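**Fabric and flooring notes, 26 October 2026**

The remnant sale at the Gasturton hall starts the first week of November. Albertina Frade has been through the stock from the Mestetmont store and says there are 79 rolls left, mostly plaids and checks, plus 263 loose squares sorted by color. Squares go for 2 dollars a bag. Rolls are priced by weight at the door.

The pastel plaids are the ones people keep asking about. They work best on a flat wall or a panel, where the diagonal stripes have room to line up. Start in a corner and work outward. Check the pattern at every join before you fix anything down — a small drift at the first seam gets bigger by the third.

For floors, a beige marble pattern goes with nearly all of them. It is quiet enough to sit under a busy wall and it hides crumbs.
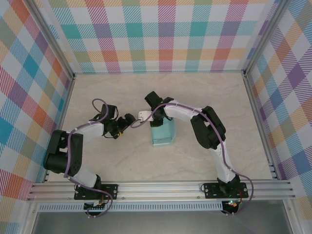 *Pastel plaid on three walls, beige marble pattern on the floor, teal box.*

Garcia Street parking is closed that week, so use the lot behind Avham. Bring your own bags and a tape measure. Rolls that are paid for can stay at the hall until Friday noon. After that they go back to Mestetmont.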